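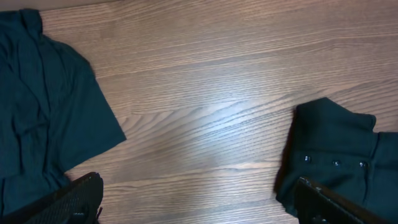
Section 4: Fitting the top and adjusting the height

Read this section through once before you start. You should have finished Section 3 and have the Kornama frame standing upright on its feet, with the crossbar fitted and all four leg bolts done up finger tight. If the leg bolts are already fully tight, slacken each one by half a turn. The frame needs a little movement in it until the top is on.

The instructions apply to the fixed-height and the adjustable Kornama tables sold by Skirna. Steps that apply only to the adjustable model are marked (A).

4.1 What you need

From parts bag C: long screws, washers, rubber pads and the two alignment pins.
From parts bag D (A): height pins, spring clips and the depth scale sticker.
Your own tools: a cross-head screwdriver, a tape measure, a pencil and a spirit level.
Something soft to work on, such as a blanket or a folded duvet.

Do not use a powered screwdriver on the last few turns of any screw that goes into the top. The screws are easy to overtighten and the holes cannot be repaired with the parts supplied.

CAUTION: The top is heavy and awkward to turn over. Two adults are needed for steps 3, 10 and 15. Keep children and pets out of the room while you do them.

4.2 Let the top settle

1. Unpack the top and stand it on its long edge against a wall, on the blanket, with the outer wrapping removed. Leave it in the room where it will be used for 52 hours before fitting. If it was delivered on a cold day, this matters more.

Note: Do not leave the top leaning next to a radiator, a stove or a window that gets strong sun. Warming one face faster than the other can make it bow. A slight bow that appears in the first day will usually flatten out by itself.

4.3 Fitting the top

2. Lay the blanket on the floor and make sure there is nothing under it. A single dropped screw will mark the finish.

3. With one person at each end, lower the top on to the blanket with the good face down. The underside has pre-drilled holes and a printed label near one short edge.

4. Push the two alignment pins into the holes nearest the label. They should stand up by the width of a finger. If a pin will not go in, clear the hole with the point of a pencil and try again. Do not hammer it.

5. Stick one rubber pad at each place where the frame will touch the top. The pads go beside the screw holes and must not cover them.

6. Turn the frame upside down and lower it over the alignment pins. The crossbar should be at the end away from the label.

7. Put a washer on each long screw and start all the screws by hand. If a screw feels stiff from the first turn, take it out and start again, as it has probably gone in at an angle.

8. Tighten the screws a little at a time, working from corner to opposite corner. Stop when the washer can no longer be turned with a fingertip.

9. Tighten the leg bolts fully with the key from parts bag A.

10. With one person at each end, tip the table on to its side, then lift it up on to its feet. Lift by the frame. Do not drag the table by the edge of the top or let its whole weight rest on two legs.

11. Put the spirit level on the top, first along its length and then across it. Screw the feet in or out until both readings are level. On a floor with old boards you may need to do this again after a week.

Note: If the table rocks but the level reads true, the trouble is nearly always one foot that is not touching the floor. Press on each corner in turn to find it.

4.4 Setting the height (A)

The adjustable model has holes along the inside of each leg. The lowest setting gives a table height of 69 cm, measured from the floor to the upper face of the top. The highest gives 100 cm, for use standing up.

12. Clear everything off the table.

13. Stick the depth scale on the inside of the leg nearest the label, with the zero line against the lower edge of the frame. It is easier to do this before the table has been raised for the first time.

14. Pull the spring clip from the height pin in each leg. Leave the pins in place for now.

15. With one person at each end taking the weight, draw out the pins at one end, move that end up or down one hole, and put the pins back. Then do the same at the other end. Go one hole at a time until you reach the height you want. Never leave the two ends more than one hole apart.

16. Refit all the spring clips. Each clip must snap right round its pin. Tug it to check.

17. Check the level again as in step 11.

CAUTION: Keep fingers away from the gap between the inner and outer leg while the table is being moved. Do not sit or lean on the table while any clip is out.

If you use the table at its highest setting, keep heavy items such as a sewing machine or a mixer towards the middle. Skirna does not recommend the highest setting on thick carpet.

4.5 First clean

The top leaves the works with a thin film of polishing oil on it. Remove this before you put paper or cloth on the table.

18. Wring out a soft cloth in warm water with a drop of washing-up liquid. Wipe along the grain from one end to the other.

19. Wipe again with a clean damp cloth, then dry straight away.

20. Leave the table uncovered overnight.

Do not use cream cleaner, scouring pads, bleach or any spray that contains silicone. Water left standing on a joint or along an edge will in time lift the finish. Mop up spills when they happen – tea, red wine and beetroot are the worst.

A hot pan must have a stand under it. A cork or felt stand is fine. Rubber and soft plastic mats can leave a mark that does not come out, above all if they stay in one place for months.

The colour of the top will change a little in its first year. Move bowls, runners and lamps now and then so that it changes evenly.

4.6 Checks after the first month

21. Try each long screw with the screwdriver. Most will take a small part of a turn. Stop at the same point as in step 8.

22. Check the leg bolts.

23. (A) Look at each height pin for bright scratches along one side. These show that the legs are not quite square to the top. Slacken the long screws at that end, push the leg upright and tighten them again.

After that, the same checks once a year are enough. September is a good time for it, before the heating goes on and the air in the house dries out.

4.7 If something is wrong

The holes in the frame do not line up with the holes in the top. The frame is the wrong way round. Go back to step 6 and look for the crossbar.

The top creaks when you lean on it. A rubber pad is missing or has slipped. Slacken the nearest screw, slide the pad back and tighten.

One leg is loose although the bolt is tight. The washer under the bolt head may be missing. There is a spare in bag A.

The height pins will not come out (A). There is weight on them. Lift that end of the table slightly and try again.

A screw turns without getting tighter. Stop using the table and ask for repair kit 2, which contains wider screws and a tube of filler. Write down the number on the printed label under the top first, as the kit differs between the Buvadstead and Sarmiento finishes.

Spare pads, clips and feet can be ordered with the card at the back of this guide. Keep the alignment pins and the bolt key in their bag, taped to the underside of the frame. You will need them if you move house and take the table apart.

Section 4 revised 10 February 2023. It replaces the loose sheet packed with earlier tables. Continue to Section 5 if you are fitting the drawer.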